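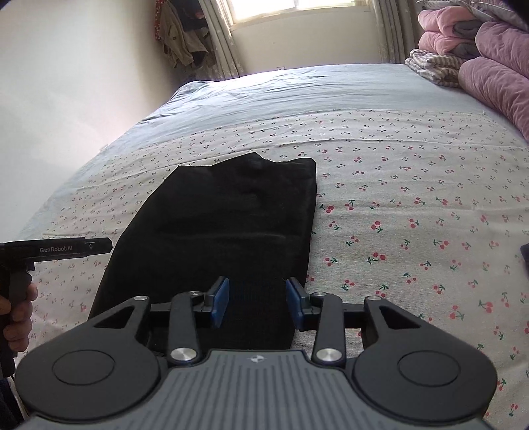 Looking after a hand gripper: tips from the work table

Ours is a pair of hand grippers which we use for cloth work, mostly folding on a bed. They are simple machines, but they like to be treated well. I write down what I do between two rounds of folding, and you may take from it what you need.

1. Before you start
Open and close the jaws slowly six times, without cloth. You should feel the same force all the way. If there is a small step in the movement, do not go on. Look first at the pivots, then at the pads.

2. The pads
The blue pads are what touches the cloth, so they wear first. Wipe them with a soft rag and a little lukewarm water with washing-up liquid. No spirit and no kitchen spray, it makes ours shiny and then black knits slide out. Let them dry in the air. I change a pad after 400 grips on rough cloth, or 1,000 on smooth sheets, and always left and right together.

3. Closing the gap
Close the jaws and look at the pads from above. The gap must be the same at the top and at the bottom. If it is wider at the tips, one finger stands crooked, and you must loosen its screw a quarter turn, press the finger straight and tighten again. 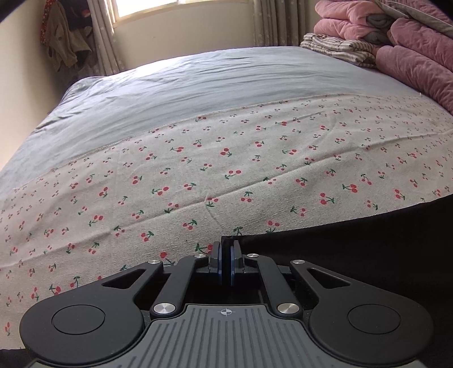
Orysia Stasiv: I do this with a strip of thin paper instead. Close the jaws on it and pull at the tip, then in the middle, then low down. When it pulls out easier in one place, I know where the pads do not meet. My eyes are not so good any more for the gap, and the paper is quicker.

Thank you, Orysia, I have tried it and it is a good way. Baking paper is too slippery for it, take normal writing paper.

4. Fluff and threads
Fuzzy cloth leaves fluff behind the arms, and from there it creeps to the pivots. Use a dry paintbrush, the narrow kind for window frames. Brush outwards, away from the screw. A long thread you take out with tweezers, with the jaws open. Never pull a thread when they are closed.
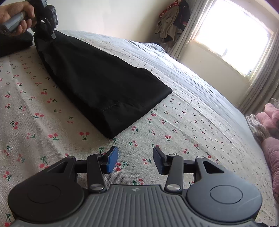 5. Oil, but little
One drop on a toothpick for each pivot, and then wipe until you see nothing. Oil which you can see will be on the sheet tomorrow. Our bottle from Pridodier has lasted since January and is still almost full.

6. Ribs on the body
Dust sits deep between the ribs. An old toothbrush, dry, along the ribs and not across.

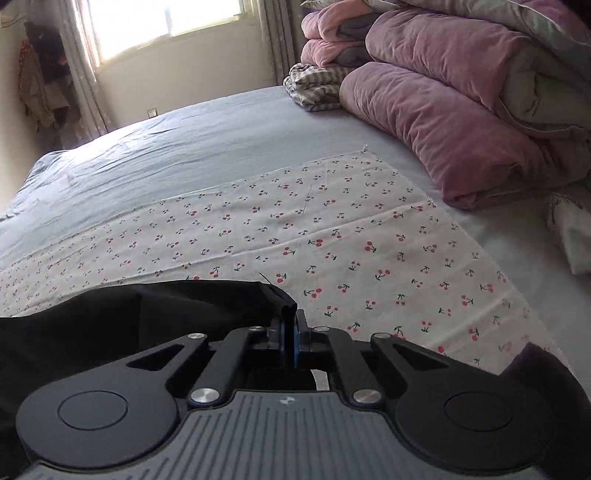

When all this is done I write the number of grips in the notebook. The last entry says 1,259, and beside it stands "left pad new, right pad new". Put the grippers away with the jaws a little open, so the pads do not press a mark into each other overnight.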